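# Lengthwise fold

The **lengthwise fold**, also called the **strip fold** or, in older household manuals, the **long fold**, is a way of folding clothing in which the garment is brought down to a narrow band running its full length or width, before anyone decides what to do with the ends. It is used on shirts, trousers, hooded tops, towels and, by the optimistic, fitted sheets. Most people learn it from a parent and spend adulthood being corrected on it by a spouse.

## Terminology

A garment folded this way is called a *strip*. The two short sides are the *ends*, and the long sides are the *edges*. A strip that has been folded again across the middle is a *packet*, and a packet that will stand up by itself in a drawer is a *file*. A packet that almost stands up has no accepted name, although several are in use.

The *step* is the ridge left where one layer stops short of the layer beneath it. Nga Từ, whose guide *The Linen Shelf* is still passed around in photocopies, held that a single step was tolerable and that a second was a sign of haste.

## History

Cloth has been folded for as long as there has been too much of it to hang up. The long fold as a named method is harder to trace. The Mollholm laundry school taught it to new staff as the first exercise of the first morning, using gray wool blankets that were reportedly never used for anything else. The school's folding hall had tables for 300 pupils, a capacity it reached once, during an open day with free soup.

In the Plusville hotel trade the fold was adopted for storage reasons. A manager there, Clotilde Huet, measured the linen closets and found that strips could be stacked to the ceiling. The drawback was noted the first time somebody wanted the one at the bottom.

Interest among ordinary households rose again with the fashion for upright drawers. The storage firm Grivix printed a folding card with each of its drawer inserts, and its catalog dated 24/02/2018 listed 700 inserts in assorted widths, none of which fit a standard drawer.

## Method

The garment is laid on a flat, covered surface and smoothed from the center outward. Sleeves, if any, are turned in. One long side is brought over to the other, and the process is repeated until the strip is the width wanted or patience runs out. Both ends are then held and the strip is drawn straight.

Holding both ends is the part most often skipped. A strip pulled from one end only will slide across the table, keeping every wrinkle it started with. 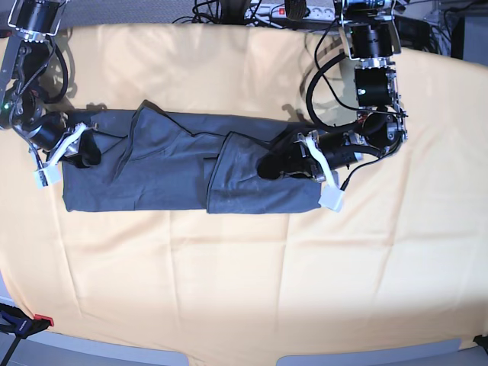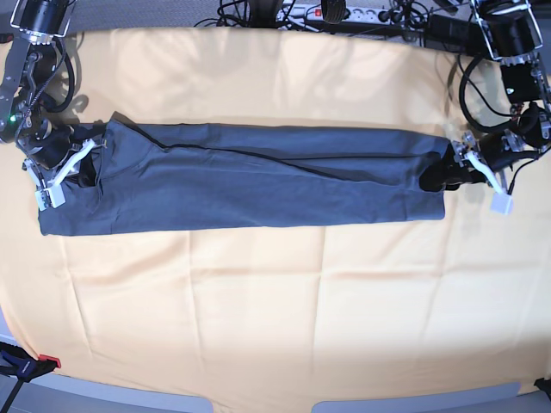
*A dark gray garment in a long strip on a peach-orange cloth, held at both ends. A pleat stands up from the upper edge in the first picture; in the second the strip is mostly flat, with a bunched collar or hood region at the left end.*

## Common faults

**Pleats.** A pleat forms when a lower layer is longer than the one above it and has nowhere to go. It can be smoothed toward an end, where it becomes a bulge, or ignored, where it becomes a crease.

**Bunched ends.** Collars and hoods are thicker than the rest of the garment and don't fold so much as gather. Jhun Bañez recommends flattening the hood over the back before starting. Tuấn Vương recommends owning fewer hoods.

**Wandering seams.** On a well-made strip the seams run along the length. A seam that drifts at an angle shows that the garment was twisted when laid down, or that it was sewn that way, a defense available to everybody.

**Uneven edges.** Usually one edge comes out straight and the other doesn't. Custom is to put the straight one facing out.

## Surface

Bare tables are considered too slippery for knits. A cloth covering gives some grip, and a plain color that contrasts with the laundry makes the edges easier to see. The drawback of a cloth is that it also has to be folded afterward.

## Records and competition

The Cui Folding Meet, held each November, includes an event for consecutive strips. The standing record of 1,015 belongs to Nghĩa Thân, who used dish towels. A protest on the grounds that dish towels are already nearly strips was heard and dismissed. The meet has since added a hooded class, which had 2 entrants in its first year and a shared last place.

## See also

- Military roll
- Drawer filing
- The chair in the bedroom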